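Suren trial, November

Morning

Bench cleared by 8. The Suren kit has been on it since yesterday afternoon, bolted down per the Pusura sheet: two arms, a camera on each wrist, one overhead, and the controller underneath. We have it for 14 days on the evaluation licence. After that it goes back to the Mahawong depot or we sign.

Firmware updated before anything else. The updater asked for a reboot and then asked again. Both arms homed. Left arm had lost its tool offset in the update, so I re-entered it from the printed card. Worth telling them the card and the PDF disagree in the last decimal place. I used the card.

Dark mat laid on the white table as they recommend, fold line still in it. I went over it with a lint roller and it made little difference. Ring plate with the three pegs near the middle of the mat, gears beside it. The task is the standard one from their kit: pick a gear, bring it over a peg, lower, release. I left the speed at the factory setting and ran the first picks with my hand on the stop.
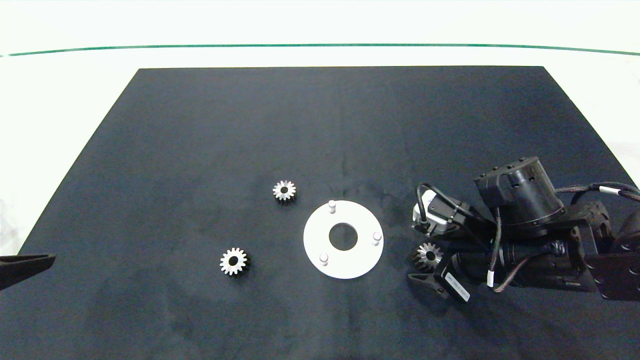 Picking

The spur gears are awkward parts for a parallel grip. Teeth give the pads an uneven surface, and the part can roll a few degrees as the fingers close. Any roll at the pick carries through to the peg, and the bore has to come down square or it hangs up on the rim. The Pusura answer is a slow close with a force limit, set per part. The factory limit was too high for my liking. I brought it down in steps until a gear slipped, then went back up one step and saved that as a new profile.

Profiles are stored on the controller, with no export that I can find. Asked Thitima Srisuk at the Stustholm support desk. She says export is in the next release. Noted, with no date against it.

The wrist view is the best part of the package so far. Sharp enough at this range to separate single teeth, and the bore has a clean rim to fit a circle to. Shadow from the arm lands on the mat behind the part and shifts with the wrist angle, so the background threshold needs a wide margin. I turned off auto exposure and fixed the gain. Detection settled down after that. 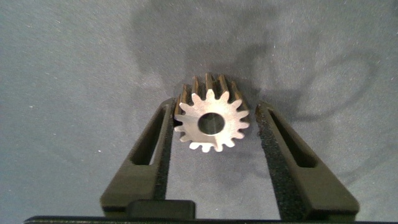
Spur gear upright between the fingers, wrist camera view.

Afternoon

Lunch at the desk, reading the service terms. Two tiers. The lower one covers the arms and controller only. The higher one adds the cameras, remote calibration and a replacement gripper inside 2 working days. Response time is measured from when they accept the ticket, and I can't find anything that says how long they have to accept it. Will ask for that in writing.

Ran the white gear next. Contrast against the dark mat is much better than with the metal ones, and the detector found it with the default settings. It does sit close to the limit of what I would call comfortable reach if placed toward the mat's edge. The planner picks a path with the elbow well out and takes its time over it. Moved the search pose back and saved it. 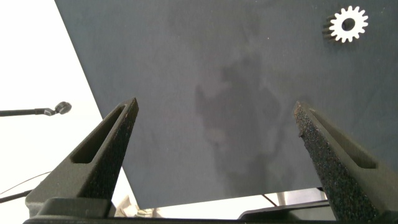 Consumables are where I expect the running cost to be. Pusura rates a pair of finger pads at 200 hours and sells them in packs of 14, with no smaller pack listed. The pads are the rough, speckled sort and they grip well enough. The right one already looks slightly chipped at its upper tip, and that end is what meets the part first on a low pick. I have written the condition down for both fingers and will compare at the end of the trial. Changing a pad is four screws and a bit of scraping. The manual wants a recalibration afterward, which puts the whole job at most of an hour on the higher tier and longer on the lower one if we have to do it ourselves.

Open items for tomorrow: written answer on ticket acceptance, part number for single pads if one exists, cable strain relief at the right wrist — the loop there needs watching on large wrist rotations. Also the offset card.

Left the controller on, arms parked, licence clock running. Out at 5:40.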